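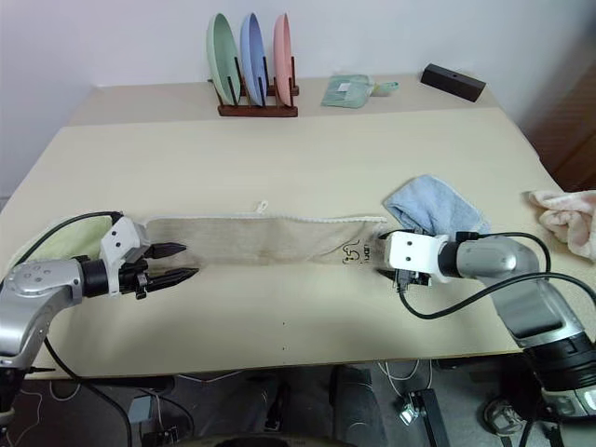 Lecture 9: Learning two-arm towel handling from demonstrations
Solange Guillot

Reading for this week: the Oltstead report, sections 2 and 3. Skip the appendix.

1. Setup
Two arms, one gripper each, one head camera. The policy gets the head view and the joint angles and outputs the next short chunk of arm motion. Towels of several colors are used so that the policy can't rely on one shade.

2. Data
The training set has 2000 demonstrations, all teleoperated. Another 200 were held out. Episodes run about 26 seconds. Rack, plates and dustpan stay on the table during recording - they are background and never get moved.
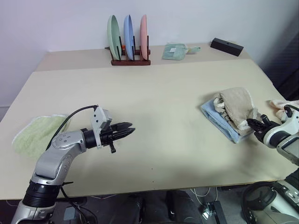 Cloth has no fixed shape, so we don't try to estimate a full state. The policy only has to find a usable edge or corner. Bunched towels are the hard case: folds hide the corners, and one towel on top of another makes it easy to pinch both layers.

3. Result to know
Train on flat starts only and the policy does well on flat starts and poorly on piles. Mix in crumpled starts and most of that gap closes, with the same total number of demonstrations. Be able to explain why in terms of state coverage.

4. For next time
Sketch how you would label a failed grasp from the head view alone. One page, handwritten is fine.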